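How to sort out the lights and cooling in a big white workroom
By Orhun Erdem

Most advice on lighting a large room comes from people who sell lights. It tends to end with you buying more of them. I have now been through this with three rooms, the last of them at Pletell, and I'd say half of what I was told turned out to be wrong or at least beside the point. What follows is the order I would do things in if I had to start again, with the bits I'd skip.

It assumes a tall room with white walls, a white ceiling and people working at tables. If you have a low room with dark beams, some of this will still do, but you'll need more light than I suggest.

What you need

A tape measure and a pencil
A cheap light meter, or a phone app if you must
A room thermometer, preferably two
A roll of low-tack tape
A strip of tissue paper
Somebody to hold the ladder

You do not need the lighting design software. I tried two kinds. Both gave a confident answer to a question I hadn't asked, and both wanted an email address first.

Step 1. Put the tables in first

Put the furniture where it's really going to stand before you think about the ceiling. I know the drawings come first and the tables later, and I know why electricians like a neat grid. A neat grid looks lovely to anyone lying on the floor. Anyone sitting at a table gets the light wherever it happens to fall, often from behind, with the shadow of their own head across the work.

Tape the table outlines on the floor if you haven't bought any yet. Leave them for a few days and walk round them. At Pletell we moved the outlines twice, and the second time was after I had been assured they were final.

Curved table tops need extra thought. Lay the tape to the widest point of the curve, then sit a chair against it. People sit along a curve in places you would not expect.

Step 2. Measure the light you already have

Do it once in the middle of the day and once after dark with everything switched on. Lay the meter flat on the table, step back and read it. Don't lean over it, or you are measuring your own shadow.

I aim for 300 lux on the table for general work. You will hear larger numbers. Before you accept one, ask what the person is expecting to do at the table. If it's soldering or sewing, fair enough, but a small lamp beside the work does that job better than anything on the ceiling and costs a good deal less.

Write the readings on a sketch of the room. If the corners are gloomy and the tables are fine, leave the corners alone.

Step 3. Look up properly

Sit in each chair in turn, tip your head back and note what is on the ceiling. You want the lights, the air conditioner, anything that runs along the wall and anything you might bump with a ladder. It feels silly and takes a few minutes. I have yet to do it without finding something that wasn't on the drawing.

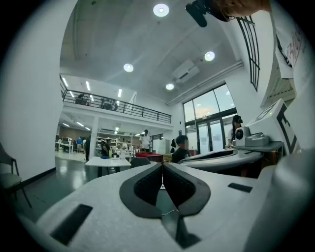
Round recessed lights in a white ceiling, with the air conditioning unit between two of them.

A ceiling unit and recessed lights have to share the same space, and whoever gets there first tends to win. Mark the unit on your sketch before you place a single light round it. You need room to open its cover and get a filter out, and you want to be able to stand a ladder under it without moving a table full of other people's work.

Note any pipe or duct too. A long one near the top of a wall can throw a line of shadow if there's a light close behind it. Painting it to match the wall helps less than people claim. It hides the thing in daylight and does nothing about the shadow. Moving the light does.

Step 4. Choose the lights

Recessed lights have a good name that I think they only partly deserve. They're tidy and they don't collect much dust. They also point straight down, which in a tall room gives bright tables and dull walls unless you pick a wide beam. Ask for the beam angle, and if the seller can't tell you, go elsewhere.

I ended up with the Jorko ones, the kind that give 1000 lumens each. They're fine. The leaflet says they are flicker free, and I couldn't see any flicker, which proves very little, so I filmed one in slow motion on my phone before buying the rest. Buy one and try it. It is the best test I know and any decent shop will let you bring it back.

For colour I use 3000 K where people sit and talk. In a very white room a colder lamp can make everything feel like a dentist's. Plenty of people disagree and want it cooler for detailed work. Try both over the same table for an evening and let whoever works there decide.

Stick to one colour across the ceiling. Mixed lamps show up badly against white paint.

Step 5. Test the layout with tape

Cut circles of paper the size of the lights and tape them to the ceiling. Go down and sit in the chairs again. If a circle is straight in your eyeline when you look across the room, shift it. Check from the doorway as well.

Don't fuss over symmetry. An air conditioner will spoil the pattern anyway, and I've never heard a visitor complain that one light was a hand's width off.

When you're happy, photograph the ceiling with the circles up and give the electrician a copy. Kocabaş did the wiring for us and asked for measurements from two walls for each light. I grumbled, and they were right. New circuits and anything inside the ceiling are a job for a qualified electrician, whatever the video says.

Step 6. Check where the cold air goes

Set the unit running and hold the strip of tissue over each seat at head height. If it streams out sideways, somebody is going to be sitting in a draught. Change the angle of the flaps if yours has them, then try the tissue again. If that fails, move the chair.

Put one thermometer on a table and the other up high, on a shelf or the top of a ladder. Warm air collects under a high ceiling and the control may be reading something quite different from what people feel. In July we had the thing set to 20 and a row of people in jumpers. Nudging it up cost nothing and stopped the complaints, more or less.

I was offered a ceiling fan to "balance the room". I asked what would be balanced and how we would know, and the offer went quiet. A fan may well help in winter. Get the two readings first, and only buy one if there's a real gap between them.

Step 7. Paint last, and cheaply

White walls do a lot of the work in a room like this, so keep them clean before you spend money on brighter lamps. For the ceiling use flat matt. Dillska sell a special reflecting white at nearly double the price of their ordinary one. I painted a patch of each next to the other and took meter readings at the table under both. I couldn't find a difference, though my meter isn't a fancy one.

Avoid any sheen up there. It shows each roller mark and gives you a reflection of the lamp as well as the lamp.

Cover the air conditioner before you start and keep it switched off until the paint is dry.

Looking after it

Clean the filter as often as the manual says, and check it sooner if there's been sanding or drilling in the room. Wipe the light covers when you have the ladder out for that. Keep a spare light from the same batch, labelled, somewhere you'll find it.

Take the meter readings again after a year and write them beside the first set. If they've dropped, try a damp cloth on the covers before you ring anyone.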